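Zamstead Adult Learning
Housekeeping and Room Care, Unit 2
Handout: Desks and surfaces in guest rooms
Tutor: Hawi Jemal

Read this before the practical. It covers the desk only. Beds and bathrooms are in the Unit 3 handout.

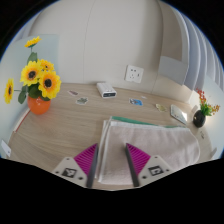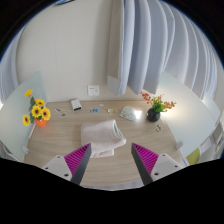 Desk with sunflowers in an orange container; folded towel on the desk in the second picture.

What belongs on the desk

Follow the room card. At Iltlow House the standard card allows one flower arrangement, the room's own equipment and guest papers. Towels go on the desk only while you are working and are put away before you sign off.

Order of work

Start at the back and come forward. Lift each thing, wipe under it, dry the spot and put it back. Do not slide a vase across a wood-grain top. Wipe along the grain with a damp cloth, then go over it once with a dry one. Keep the cloth well away from wall sockets.

Flowers

Keep the arrangement to one side at the back so the guest has space to write. Turn it until the best heads face the chair. Stems that hang over the rim can stay if they clear the desk. Artificial flowers are dusted with a soft brush, petals first and then leaves. Fresh ones have their water changed every second day.

Folding

Fold in thick, even layers with the rounded fold facing out. Tuck loose ends underneath. If a towel will not lie flat, shake it out and start again.

Timing

The practical is 35 minutes, in room 1010. Work in pairs. Ifeanyi Okeke will mark the desk and the towel separately, so a poor fold does not lose you marks for the surface.

Bring: two cloths, a soft brush, your signed room card.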